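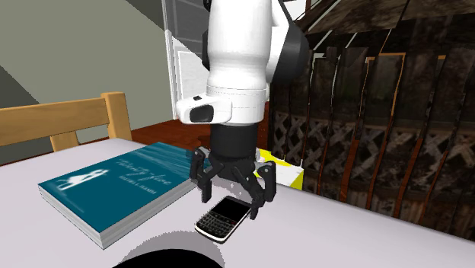
The arm in simulation, fingers open over the handset.

Search this site Search Go
17th January
By Wilma Laing

The first time I watched the Wodar arm drop a phone, I laughed. By the end of that afternoon I had stopped, and so had everyone else in the room.

I'd gone to visit Tavares, a small outfit that writes the software for robots that sort lost property. Think train stations, airports, big hotels, all those bins of umbrellas and paperbacks and phones that somebody has to pick through and log. Their customer Jusar wanted the phones handled by machine, and before any real arm goes near a real phone, Tavares runs the whole job in simulation. There's a virtual table with a virtual chair behind it, plus a handset to pick up and a book or a box to get in the way. I love this stuff (my kids will tell you I once made them watch a conveyor belt for an hour), so I was thrilled to get a seat next to Sowmya Rajan while she ran the overnight batch.

The batch was 169 pickups. The arm came down, closed on the phone, lifted it, held it, and put it back. In 165 of them the log gave the same cheerful word at the end: SECURE. Then Sowmya opened the replays and we started watching, and I saw a phone slide right out of the fingers while the log went on saying SECURE, SECURE, SECURE. It was still saying it with the phone back on the table!

"So that's our problem," she said, and went to get Kenneth Paterson.

Kenneth wrote the grip check, and I have to say he took it very well. He pulled a chair over and asked for the wrist view, and then for the slow version. The check he'd written looked at how far apart the fingers had stopped. If they stopped wider than fully closed, there had to be something between them, so the grip was good. That had worked fine for months on plain blocks. A phone is a different animal, though, with thin edges and smooth sides, and if you pinch it a little off center it starts to turn. He kept scrubbing back and forth over the same few seconds, muttering.
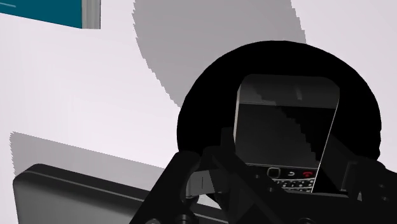 What he finally spotted was in the timing. The check ran once, right when the fingers stopped moving, and the answer was stored and never asked for again. Everything after that, the lift and the hold and the trip back down, was running on old news. If the phone went anywhere in the meantime, the program had no way of finding out.

Now, a dropped pretend phone costs nothing. What bothered Flora Moffat, who handles safety for the project, was the next step in the sequence. Once the log says SECURE, the arm is allowed to speed up to its travel setting. On the real line at Jusar there'd be a person on the other side of the bench, and a handset leaving the fingers at full travel speed is a thing you could get in the face. She put a hold on the installation that same day. Gavin Forsyth, who runs the place and had already promised Jusar a delivery in November, went a bit quiet and then signed it.

The fix took longer than I'd have guessed. Checking the finger gap all the way through the lift was the easy part, and Kenneth had that going before I'd finished my coffee. But then the arm got jumpy, stopping dead over the tiniest wiggle, and a sudden stop can shake a phone loose all by itself. They went round and round on that one. In the end they kept the arm slow for the first stretch of every lift and only let it speed up once the gap had held steady.

Sowmya sent me the results of the new run a few weeks later. She'd done 106 pickups, all on the awkward off-center grasps, and there were still drops in there. The difference was that each drop was logged as one, and the arm had stayed slow every time. Flora wants to see the same thing on the physical arm before she lifts the hold, and when I called last week they were still waiting on a guard panel for the bench.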